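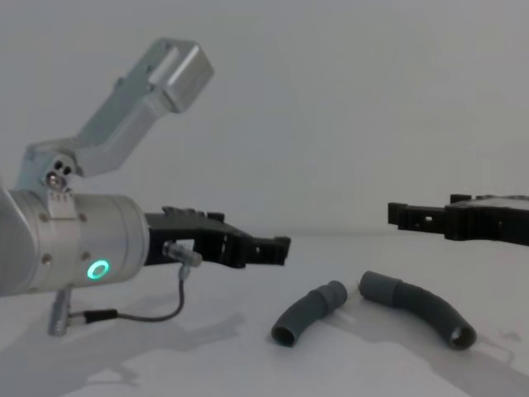
Gray tubing on the white table, two pieces, one shorter than the other.

2024-03-25

Tubing day. I finally got tired of digging through the hose drawer and decided to sort out the gray flexible stuff properly, because we keep grabbing a length, finding out it's the wrong one and shoving it back in (me included, I'm the worst offender). Everything in that drawer is gray. Eselell gray, Tollano gray, the leftover gray from when the fume line was redone in September. They all look the same until you try to push one onto a barb, and then you find out pretty fast!

So the plan was to cut samples, lay them out on the white table where you can see what you've got, and write down how each one behaves. I like that table for this kind of thing. The light wall behind it helps too, and gray on white is a lot easier on the eyes than gray on the old bench mat.

Notes on the Tollano first. It bends nicely and doesn't kink unless you really fold it over. I hung it off the shelf bracket with a 700 g weight on the end and went for coffee, and when I came back it had a bit of a curve in it but no flat spot. Good enough for the drain line on the small bath. The cut end is the annoying part - the cutter squashes it a little and it comes out oval, so you have to roll it between your fingers before it'll go on a fitting. A fresh blade was better. Whoever has the other pack of blades, please put it back in the top drawer.

The Eselell is stiffer and has a mind of its own. It was stored coiled, so it wants to be a coil for the rest of its life. Warm water helps (hot tap, a few minutes, then lay it straight and hold it down while it cools), but it had started creeping back by lunch. Jagadeesh says they had the same trouble on his last job and ended up storing it in long lengths inside a piece of drainpipe. I love that idea and we do have a bit of pipe behind the door, so I'm going to try it.

Bend cycles: I didn't do these by hand, thank goodness. The old crank rig still works if you oil the pivot. I ran the Tollano sample to 3,000 and looked it over under the magnifier. Slight whitening on the outside of the bend, no cracks I could find. I want to do the Eselell the same way before I say which one we should stick with. The counter on the rig skips when the belt is loose, so check it before you start and don't trust the first reading like I did. Had to start over once.

Smell: the Tollano has a rubbery smell when it's new. Left it out overnight last time and it was gone.

Fittings. The Damasceno barbs fit both kinds, snug on the Tollano and very snug on the Eselell. A dab of soapy water and a twist, don't just push, I scraped a knuckle doing that. The Brirkbridge push-in ones let go of the Tollano when I tugged, and I tugged pretty gently. Could be that oval end again. Need to repeat with a clean cut before I blame the fitting.

Labels: I tried marker straight on the tube and it wipes off with a thumb. Tape flags work but they catch on everything. Jagadeesh wants colored zip ties, one color per maker, loose enough not to pinch. Fine by me, as long as we write the colors on the inside of the drawer lid.

Still to do:
Eselell on the crank rig
Pull test again with the new blade
Dig out the drainpipe and clean it (spiders)
Order zip ties
Ask Jagadeesh where the long ruler went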